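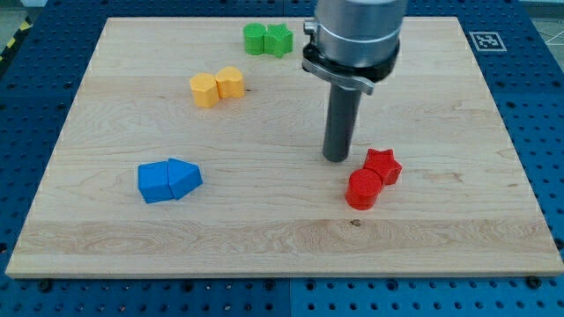
**Figure 3.** Coloured plastic blocks in colour-matched pairs on a maple board.

## 4.2 Payment of claims to injured visitors

The beach authorities at Berinley and Skurden keep separate incident logs, and both pay visitors out of a bed levy collected by hotels. Claims are handled under the Plistosow scheme, which replaced the older hardship payments at both resorts. The scheme covers hospital treatment, the cost of changing a return flight and, in cases of lasting injury, a single lump sum. It does not cover lost wages, and it does not require the visitor to show that the authority was at fault.

The combined logs for the study period hold 2,876 incidents. Of these, 837 involved a visitor who was treated at a clinic or hospital, and 674 of the treated visitors went on to submit a claim. The remaining incidents were dealt with at the lifeguard post, mostly as cuts, jellyfish stings and mild heat illness. We treat the hospital record as the start of a case, following Kollár, even where the beach log gives an earlier time. The two sources disagree most often for injuries in shallow water, where the visitor may walk back to a hotel and seek help only in the evening.

The cause of injury was recorded in free text at both resorts and had to be coded by hand. Entries such as "bitten, left calf" or "fish?" were placed in a general marine animal category unless a doctor had named the animal. No attempt was made to reassign these cases from press reports. Newspaper accounts of bites tended to name a species on the first day and were seldom amended when the clinic record said otherwise, so their use would have inflated the rarer categories. Collisions with hired craft were coded separately from swimming injuries, although Skurden logged both under one heading until the form was revised in August.

A claimant has 15 days from discharge to lodge the form. The limit is short for a visitor whose return flight falls within it, and the scheme allows the form to be signed by a travelling companion or by hotel staff acting with written consent. At Berinley the form is available at the clinic desk. At Skurden it has to be requested from the tourism office, which is closed in the evening, and visitors discharged late in their stay often left without it. Forms posted from abroad were accepted at both resorts if the postmark fell within the limit, but Skurden recorded the date of receipt only. For those cases we could not establish whether a refusal on grounds of lateness had been correct.

Payment is made by bank transfer or by cheque. Cheques were handed over in person, in a few cases with local press present, and these payments reached the claimant sooner than transfers of a similar size. We do not read this as evidence of favourable treatment. A cheque could be issued only while the claimant was still in the country, and the office dealt with such claims first for that reason. Transfers to foreign accounts were delayed chiefly by missing account details, and the delay ran until the claimant replied. The model in Section 4.3 therefore uses the date of the decision in place of the date of payment.

Hospital invoices raised a further difficulty. Where a visitor held travel insurance, the clinic could bill the insurer, the scheme or both, and the later adjustment between them was not always entered in the claim file. Xenos (Kyriaki Xenos, personal communication) checked the Berinley files against the clinic's own ledger and marked those in which the same treatment appeared twice. Marked files were kept in the analysis of claim times and left out of the analysis of amounts. The Skurden clinic declined access to its ledger, and amounts for that resort are given as claimed. Comparisons of mean payment between the two resorts should be read with this difference in mind.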